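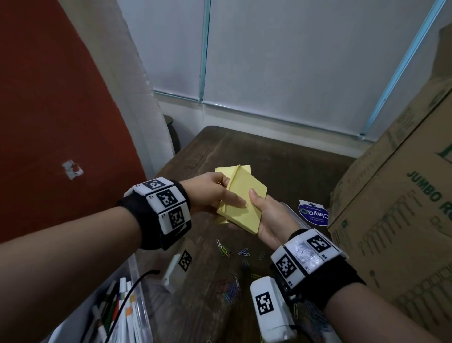

Mein Roboterarm heißt Prulletti, wohnt in einer Gemeinschaftswerkstatt in Stollby und kann bisher vor allem eins: Dinge fallen lassen. Ich liebe ihn trotzdem! Gebaut haben wir ihn zu zweit, Yasaman Soltani und ich, aus sechs Servos, Aluprofilen vom Schrott und einem Netzteil, das länger brummt, als mir lieb ist. 15 Abende waren geplant. Na ja.

Das Schrauben war dabei der gemütliche Teil. Schwierig wurde es erst, als Prulletti greifen sollte, denn wie bringt man einer Maschine bei, was die eigenen Finger ganz nebenbei erledigen? Wir machen es ihm vor. Man schnallt sich an beide Handgelenke ein schwarzes Band mit weißen Markerblöcken (schwarz-weiße Quadrate, kleine Nummern daneben) und fummelt dann mit Bürokram herum. Haftnotizen zum Beispiel, die sich beim Abheben so schön fies hochrollen. Oder Büroklammern, diese bunten Biester, die immer aneinanderhängen.

Nach einer Stunde fühlt man sich wie ein Anfänger im eigenen Körper. Ich habe angefangen, beim Frühstück meinen Daumen zu beobachten, und Yasaman lacht mich dafür aus – dabei macht sie es auch!
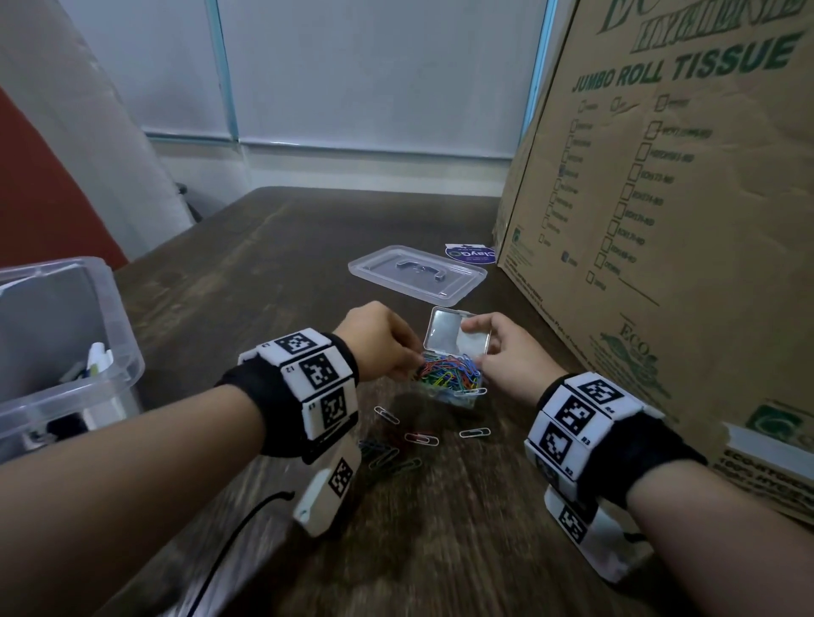 Und was hat Prulletti davon?

2.554 Griffe liegen inzwischen auf der Festplatte, und Prasert Intarasuk, bei uns fürs Programmieren zuständig, hat daraus die erste brauchbare Bewegung gebastelt. Vier Klammern am Stück hat der Arm neulich geschafft, die nächste flog hinter die Heizung. Bis Juli soll er einen Zettel vom Block nehmen können, ohne gleich den ganzen Stapel mitzureißen. Vorher muss allerdings der neue Greifer fertig werden, und der alte klemmt seit gestern wieder.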